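Notebook, Prinex bedroom room set – textiles bench
March 5, 2024

Start of the cloth-folding work on the bed. Purpose is to settle a written method for folding the light cloths flat before they go into the Clondov drawer unit, which has an internal depth of 200 mm. The August method assumed a table and does not transfer well: a quilted surface gives under the hand and the edges wander.

Surface for this entry is the grey winter bedspread, the one with polar bears, rabbits and line-drawn trees. Item is the pale sage-green cloth, crumpled at the start of each run. Logged as Joly 18 in the textiles list. Cloth weight on the bench scale 126 g, recorded before handling. 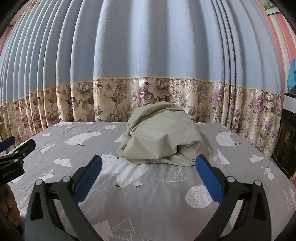 Starting state matters more than I had allowed for. A cloth dropped from the hand gives a compact heap with most corners buried, whereas one pushed across the bed gives long ridges and usually leaves a corner exposed. The two should be logged separately. Proposed codes are H (heap) and R (ridged), entered before the first touch.

Draft method:
1. Find any free corner and draw it away from the heap, low over the bed.
2. Find the neighbouring corner by following the hem.
3. Spread, then smooth from the centre outwards.
4. Fold in half twice, hems together.

Step 2 is the weak one. The hem is narrow and easily confused with a fold. Allow 3 attempts at it, then reset and note the failure.

The printed motifs are handy for reference. Bears are too large to be of use for placing, but the clouds and trees give a reasonable idea of where the cloth lies from one run to the next. Contrast between green and grey is modest – a darker cloth would be easier to log from stills.

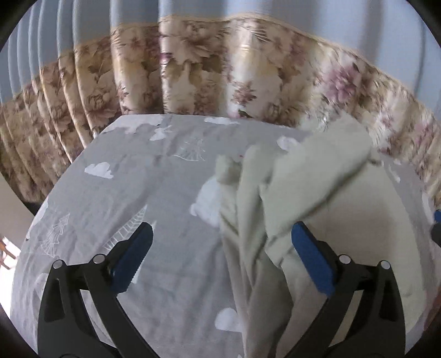
Notebook 3, p. 18

Curtain side of the bed is to be treated as the far side in all entries, so that left and right agree between people. Spreading time for each run is around 200 seconds at present, mostly spent on corners.

To do: repeat on the plain Fivton sheet with the same cloth; check whether the drawer depth allows a third fold; copy the H and R codes to the front of the notebook.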